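How a Two-Arm Robot Cell Gets Ready for Work
Prurnulham Young Makers Pages: Machines Up Close

A robot arm cannot start work just because someone plugs it in. It needs a firm place to stand, a clear space to move in, and a set of numbers that tell it where everything is. The arm, the table, the cables, the cameras and the computer together are called a cell. This page explains how a small cell with two arms is set up and looked after.

Step one: the frame

The cell starts with a frame of aluminum rails. The rails have grooves along their sides, so parts can be bolted on anywhere and moved later. The frame has to be stiff. When an arm swings quickly and stops, it pushes back on whatever holds it. If the frame wobbles, the arm wobbles too, and it will miss its target.

At the Stoltano workshop, the work surface is 1180 millimeters wide and 900 millimeters deep. It stands on four feet that screw up and down. The technician lays a spirit level on the table in several places and turns the feet until the bubble sits in the middle each time.

Step two: the bases

Each arm is held by its base. The base is bolted down in a pattern, a little like the wheel of a car. The bolts are tightened a small amount at a time, going from one bolt to the one across from it. A tool called a torque wrench clicks when a bolt is tight enough.

The distance between the centers of the two bases is measured and typed into the computer. In this cell it is 826 millimeters. Both arms need this number. Without it, the computer could send them to the same spot at the same moment.

Step three: the cables

An arm needs electric power, and it needs a way to send and receive signals. Cables carry both. They are tied to the frame at one end, with a loop of slack left wherever something bends. A cable with too little slack gets pulled. A cable with too much can catch on things. The technician moves each arm slowly to the ends of its reach and watches the cables the whole way.

Step four: calibration

Calibration means matching the computer's map of the table to the real table. The technician guides the arm until its tip touches a small mark, then tells the computer to save that position. This is repeated at other marks. The computer compares the saved positions with where the marks ought to be and works out a correction.

Cameras are calibrated too. A card printed with black and white squares is held up at different angles. The squares are all one size, so the computer can use them to work out where the camera is and which way it points.

The covering on the table matters. A plain paper cover in one color makes objects easier for a camera to pick out. Shiny surfaces can bounce light into the lens.

Step five: the test run

A first test uses ordinary objects with different shapes. Round things can roll. Long, thin things have to be gripped in the right place or they tip. The arms run at low speed, and a person stands beside the emergency stop button.

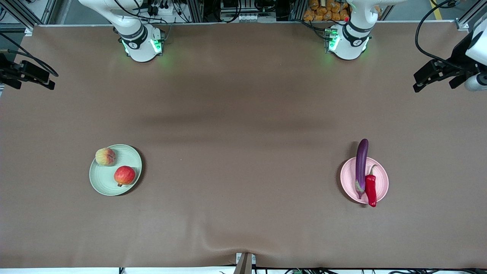
Why does a robot have to be calibrated again if it has not been moved?

Small changes add up over time. Bolts settle, a camera bracket gets bumped, and parts inside the joints wear a little. Each change may be tiny, but the error grows along the length of the arm.

Looking after the cell

The Stępień service chart hangs next to the control cabinet. It lists these jobs:

Before each session: wipe the table, look at the cables, press the emergency stop and check that the arms cannot move.

Once a month: check the base bolts with the torque wrench and clean the camera lenses with a soft cloth.

After 2174 hours of running: check the joints for looseness, change any worn gripper pads and calibrate both arms again.

Every job is written in the logbook with the hour reading from the machine. If a fault appears later, the technician reads back through the log to see what was changed last.

Words to know

Base: the lowest part of an arm, fixed in place.
Calibration: matching the computer's numbers to real positions.
Cell: a robot and everything it needs to do its work.
Torque: turning force, such as the force used to tighten a bolt.

Next in this series: How the Prumdale Sorting Belt Stays Straight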